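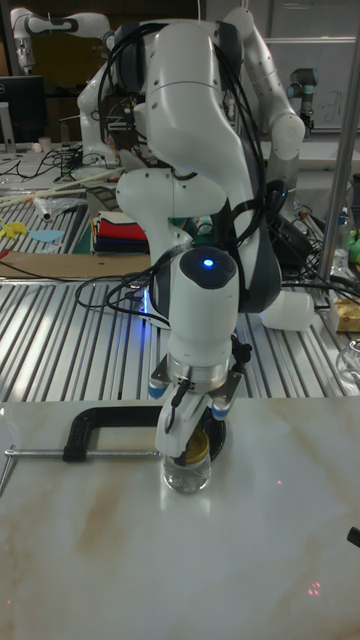 A robotic arm and gripper over a marble-patterned tabletop.

The Long, Cold Glass: Floats, Shakes and Phosphates on Lake Tromley

By Kwan-ho Man
Friday, June 23, 2023

I had my first cherry phosphate at nine in the morning, which the woman behind the counter in Braltden told me was a perfectly normal time to have one. She was right! It was sharp and fizzy and tasted the way a sour candy would if a sour candy had manners, and I finished it before my eggs came.

If you've only been to Lake Tromley in the winter (I went last February, for the ice fishing, and caught a cold), you've missed what the place does best. Two small towns face each other across the water, Braltden on the east shore and Stamstead on the west, and between them they have kept more old-style soda fountains running than I've found in any city. I spent a long weekend going back and forth with a big appetite and a small notebook, and I'd do it again tomorrow.

Start in Braltden, on the east shore, because the mornings are better there. The sun doesn't get over the hill behind Main Street until after breakfast, so the stools by the window stay cool. The fountain is at the back of the Braltden drugstore, past the greeting cards and the fishing hats. They make their syrups in the kitchen upstairs, and the list changes with whatever is ripe. I got cherry, rhubarb and something called "garden," which was cucumber and mint with a squeeze of lime. Garden was my favorite. I ordered it on Friday and again on Sunday, and on Sunday I asked for it with a scoop of lemon sherbet floating on top, and the kid making it nodded like I'd passed a test.

A phosphate, for anyone who didn't grow up with a grandparent who talked about them, is syrup and soda water with a few drops of acid phosphate. The acid wakes everything up. You get the tartness of a lemon without any lemon flavor, so the fruit stays front and center. It's also the cheapest drink in town. Mine cost $3, and there was a free refill of soda water if you had syrup left in the bottom of the glass, and of course you make sure that you do.

Now for the ice cream. Every scoop on the lake, as far as I could tell, comes from Hoekstra, the dairy on the road that loops around the north end. You can smell the hay before you see the sign. They sell cones from a window in the side of the barn, and you eat them standing in a gravel lot with everybody else, dripping on your shoes. The vanilla is pale yellow and a little salty. The coffee is so strong I'd call it breakfast. There's a black walnut that I didn't expect to like and ended up taking back to the hotel in a paper cup, where it melted on the dresser while I was looking for a spoon. I drank it.

What makes Hoekstra's ice cream so good in a float is that it's dense. Cheap ice cream has a lot of air whipped in, and it breaks up into foam the second the soda hits it. This stuff sinks halfway, thinks about it, and comes back up with a crust of frozen root beer all over the outside. That crust is the best part of any float and I will hear no argument.

The ferry across to Stamstead takes 20 minutes and has a snack bar that you should ignore. Save yourself. The Lakeview Hotel, right where the boat lets you off, has a porch that runs the whole length of the building, with rocking chairs and a pass-through window to the bar. This is where the grown-up drinks are. They do a bourbon milkshake after five, and a gin float with grapefruit soda and orange sherbet that I liked a lot more than I meant to. Go easy on that one — it drinks like a dessert, and then you try to stand up.

The hotel's plain chocolate malt is better than both, though. It comes in a tall glass with the rest of it in the steel mixing cup on the side, so you get a drink and then a second drink. I like a malt where you can taste the malt, and most places are shy with it. Ask for extra and they'll bring you the jar. I sat out there with mine until the lights came on across the water, listening to a family at the next table argue about whether a pike or a walleye is prettier.

Up the hill in Stamstead there's one more stop, and it's easy to miss. The bakery on Church Street has a soda tap and exactly one float on the menu, made with ginger beer and a slab of their own peach ice (no milk in it, so it stays clear). They hand it to you with a warm sugar biscuit. You're supposed to dunk the biscuit. I watched a man in a tie do it with his eyes closed.

Some practical things. The ferry doesn't take cars, so if you want to get to Hoekstra you'll need to drive the loop road or rent a bike. The road is flat on the east side and very much not flat on the west, so ride from Braltden. The barn window shuts when the flavors run out, and on a hot Saturday that can be midafternoon. Bring cash for the drugstore. The porch at the hotel is open to anyone, whether or not you're staying there, but the rocking chairs go fast after dinner.

And if you can't get to the lake this summer, you can come pretty close at home. Here's what I've been making since I got back, and it makes enough for 4 tall glasses:

Simmer two cups of chopped rhubarb with one cup of sugar and one cup of water until the fruit falls apart. Strain it, let it cool, and put it in the fridge until it's really cold. Pour a good inch of syrup into each glass, add a few drops of acid phosphate (or a squeeze of lemon, if that's what you've got), and fill it two-thirds of the way with soda water. Stir before the ice cream goes in, never after. Then add one big scoop of the densest vanilla you can find, lowered in slowly with a spoon, and top it off with a last splash of soda so the crust forms.

Long spoon, paper straw, back steps.

Related stories
Six Lake Towns Worth the Drive
How to Make a Better Lemonade
The Pie Counter at Stamstead Bakery
Where to Eat Walleye This Summer
Iced Coffee, Three Ways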